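Course Handouts | Intro to Automation | Field Visits

Notes to go with our trip to the Plonport open day

Okay, this is my write-up of the August visit, for those of you who came and for those who had the lab conflict. It isn't a transcript. I've put down what I scribbled in the margins of the program, plus the bits I want you to have in your heads before the grasp planning assignment.

We got in at 9:30 and Birthe Lund met us at the door. She runs the handling group at Plonport and she is a terrific explainer – fast, though, so I hope somebody caught the part on cycle counts better than I did. She started with the building. The hall used to be a parts depot for Gouveia, and when her group moved in they kept the shelving and brought in their own tables. Then she went straight to the thing I had dragged you all there for, the fetch task.

The fetch task sounds dull on paper. A robot goes to a shelf, picks up a box or a bottle or a bag of screws, brings it to a table and puts it down. That's it! But think about what's hiding in there. It has to find the shelf, find the object on the shelf, decide how to come at it, close on it without crushing it, back out without hitting the shelf above, and set it down flat. Birthe's group has logged 2,428 attempts since they started, and she told us the shelf part still gives them more trouble than the table part.

The view you want to get used to is the one from the wrist. The fingers are always in it, black tips and silver links, and everything else in the hall swings and tilts as the arm moves. Lean your own head over sideways and try to say where the floor is. Your software has to do that many times a second.
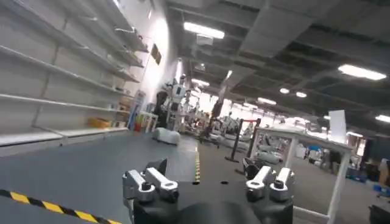 1. Two fingers, four links

Look at the linkages first. There are two silver links on the left and two on the right, more or less mirrored. We drew a four-bar linkage in week three and half of you asked when you would ever see one (you know who you are). The pivot screws are easy to spot on the outer links. On your own time, sketch one side, label the fixed pivots and the moving ones, and work out what the fingertip does as the link turns.

2. Force, and the paper cup

Teltside makes the controller they use. Birthe set the grip low and let it pick up a paper cup, then turned it up in steps until the cup gave. Her group ran 400 cup grips last spring to pick their default setting. Write down why a single default might be a poor choice for a shelf of mixed goods. Two or three sentences is plenty.

3. What I forgot to ask

How often they recalibrate. I've emailed her and will pass on the answer. Somebody also asked about the Vimton simulator, and yes, we have seats for it in the lab, log in with your usual account.

Sketches and the short answer go in the box outside my office before the next lab.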